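Gresamov opens Sandlow showroom, takes orders for Alexiou paint line

Deep colors for small rooms. Store open to the public from June

SANDLOW — Gresamov, the family paint maker, will open its first walk-in showroom on Prerkgate this June. Doors at 10 a.m. Coffee while it lasts.

The shop carries the full Alexiou line, 20 wall colors in matte and eggshell, plus primer and a trim paint in white only (more trim colors later in the year, we get asked a lot). Until now Alexiou was sold by phone order and through two hardware stores. Both stores keep their stock. No change there.

"People kept driving out to the plant and knocking on the side door," said Salamatu Ansah, who runs sales for Gresamov. "We'd walk them past the mixing tanks to look at a color card. Not a great way to pick paint for your bedroom."

The new showroom has large painted boards, each one tall enough to stand next to. Customers can carry the smaller boards over to the front window or into the back, where the light is warmer. Sample pots for every color. Staff will mix while you wait, usually 12 minutes for a gallon, longer on the dark shades.

Dark shades are most of the story this year. Teals, a brown-black, two heavy greens. Orders for the deep end of the card have passed the off-whites for the first time, and Gresamov has reformulated the base so that most walls need two coats over primer instead of three.
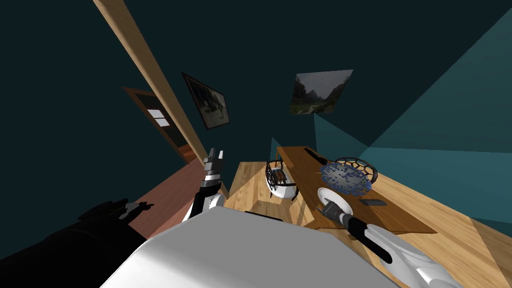 By Tharindu Gunawardena, Gresamov press desk

Teal gets the most questions. Does it make a small room smaller? Sometimes. Depends on the light, depends on the trim. A deep teal goes a lot brighter where light falls across it, so a wall can read as two or three colors at once. Wood tends to sit well against it. So do pictures, with thick frames or hardly any frame at all.

Advice from the mixing room, free of charge:

Paint a board, not the wall. Move it around for a few days.

Look at it at night with the lamps you own.

Buy all your gallons at the same time and stir them together in a big bucket. Batches drift a little, even ours.

Use the gray primer under anything dark. White primer will cost you a coat.

Ansah said the staff would rather sell one sample pot than take back three gallons. "Take it home, live with it," she said. "If you hate it your out the price of lunch."

Opening week, the first 500 sample pots are free, one per household, no purchase needed. Bring a photo of the room if you have one, or a cushion, or a bit of the carpet. Painters and decorators can open a trade account at the counter. Bring a business card, approval is same day in most cases.

Free evening classes start later in the month. Cutting in, filling cracks, what to do about a ceiling that isn't straight. Space is limited to 12 people a class, sign up at the counter. Classes are for adults and teens. Old clothes please.

Parking is behind the building — use the alley, the front curb is loading only. Step-free entrance at the side.

Gresamov makes all Alexiou paint at its Sandlow plant. Phone orders will contine as before, with local delivery in almost every case the next working day.

Press contact: Tharindu Gunawardena, Gresamov press desk. Color cards and painted swatches available on request. Interviews with Salamatu Ansah by arrangement, mornings best.

ENDS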